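Cirkau 室内配色记录

大家好，这是我自己攒的一份家居配色数据，主要记墙面和台面（餐桌、书桌、橱柜台面都算）放在一起的时候各是什么颜色，看着怎么样。一开始就是个表格，后来朋友装修老来问我要，我干脆整理一下放上来，名字叫 Cirkau，没什么含义，顺口而已。

现在的版本一共 543 条记录，分成 14 个字段。最后一次改动是 2024年6月9日，改的是色名的写法，数值没动。之前下载过的朋友如果只用数值那几列，可以不用重下。

为什么要做这个

我家重新刷墙的时候吃过亏。当时在店里挑了一个特别好看的米色，小色卡拿在手里暖暖的，刷上墙以后配我那张偏冷的白桌子，墙显得发黄，桌子显得发青，两个都不好看！后来我才慢慢明白，单看一个颜色没什么用，得看它旁边是什么。网上配色方案倒是多得很，可大部分是效果图，灯光打得完美无缺，回家一刷完全两码事。所以我就想记点真实房间里的组合，哪怕丑的也记。

里面有什么

colors.csv：主表，一行一个组合。
swatches.csv：82 个参考色，都是我拿实物色卡一张张比对过的。
notes.txt：碎碎念，想到什么写什么，没有格式，程序别读它，会报错。

主表里常用的几列我说一下：

wall_name：墙面色名，中文，比如“淡米”“燕麦”“雾灰”。
wall_lab：墙面的 Lab 值，三个数用分号隔开（别问为什么不用逗号，问就是第一版用逗号把自己坑了）。
top_name：台面色名。
top_lab：台面的 Lab 值，写法同上。
finish：台面光泽，只有哑光、半哑光、亮光三种写法。
light：光线，写的是朝向加时段，比如“北向上午”。开灯的就写“灯光”，后面跟色温。
area：出自哪一批，目前有 Drodach 老城、Drodach 新区和“其他”。
feel：我的主观感受，一句话。

剩下的几列是编号、日期、备注之类，表头都写得很直白，打开就懂。

颜色怎么量的

仪器是一台二手的 Desano 便携色差计，每个面量三个点取平均。墙面避开插座和踢脚线附近，台面避开有划痕的位置。每次开工先用白板校准，我有一次忘了校准，那一批后来全部重量了一遍，心疼我的周末。

参考色那张表用的是 Rangel 的扇形色卡。说明一下，色卡本身用久了会发黄，我手里这本翻了好几年，边上已经有点脏了，所以 swatches.csv 里以我实测的数值为准，跟色卡背面印的编号对不上很正常。

关于浅色配浅色

这是问得最多的，单独聊聊。很多人觉得白的、灰的、米的随便放一起都安全，我以前也这么想。其实浅色之间冷暖差一点点，眼睛特别敏感，反而深色配浅色不太容易翻车。我现在的习惯是让墙比桌面暖一点，亮度也稍微拉开一点，这样桌面的边能从墙上“跳”出来，房间不至于糊成一团。哑光的台面更好配，反光少，窗外的绿树蓝天不会跑到桌子上来捣乱。

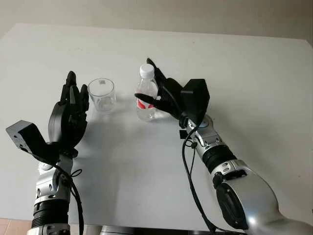 浅灰白哑光桌面，后面是淡米色墙，往右颜色略深。

墙面一边深一边浅，这个在数据里也要留心。同一罐漆刷出来的墙，靠窗和背光两头看着就是两个颜色，色差计自带光源，量出来倒差不多，可是人眼看到的就不一样了。我的办法是数值照量，看到明显深浅过渡的时候在备注里写一句“左浅右深”或者“左深右浅”。这个写法是后来才定的，早期有 35 条没写，现在也补不回来了，用的时候请当作“不清楚”，别当作“没有过渡”。

feel 这一列该信多少

看心情信吧，哈哈。全是我一个人的眼光，我偏爱低饱和的东西，看到亮黄色台面基本不会说好话。如果你拿这份数据做推荐之类的用途，建议把 feel 丢掉，只用两个 Lab 值自己算色差。如果你只是自己装修想找灵感，那 feel 反而是最好玩的一列，可以搜“耐看”“发闷”“像牙膏”这几个词，我用得特别多。

已知的毛病

北向房间偏多，南向少，西晒的更少。
木纹台面没收，一块板子上深深浅浅好几个颜色，三个点取平均没什么意义。
带图案的壁纸也没收，理由差不多。
“燕麦”和“浅燕麦”在早期记录里混着用过，我统一过一次，可能还有漏的，看到了告诉我一声。
灯光下的那些记录，色温是照灯泡包装写的，没有另外测。

怎么用

用表格软件直接打开就行，编码是 UTF-8。要是打开全是乱码，导入的时候手动选一下编码。用脚本读的话记得先把 Lab 那两列按分号拆开再转成数字，有几行数值后面多了空格，顺手去掉就好。

想一起记的话

欢迎！有没有仪器都可以。没有仪器的话 Lab 两列留空，色名尽量从 swatches.csv 里挑最接近的，光线一定要写，不写光线的我真的没法收。编号不用填，我合并的时候统一加。丑的组合也请大方发过来，好看的大家都爱晒，丑的才难找。

九月我打算把厨房的记录单独拆成一个文件，橱柜、台面、墙砖三个颜色凑一起，现在硬塞在两列里实在别扭。列名还没想好，有建议的直接提。

许可

数据随便用，改了再发也行，注明来自 Cirkau 就可以。notes.txt 里的碎碎念请不要单独拿去发，里面有不少我骂自己刷漆手艺的话，怪丢人的。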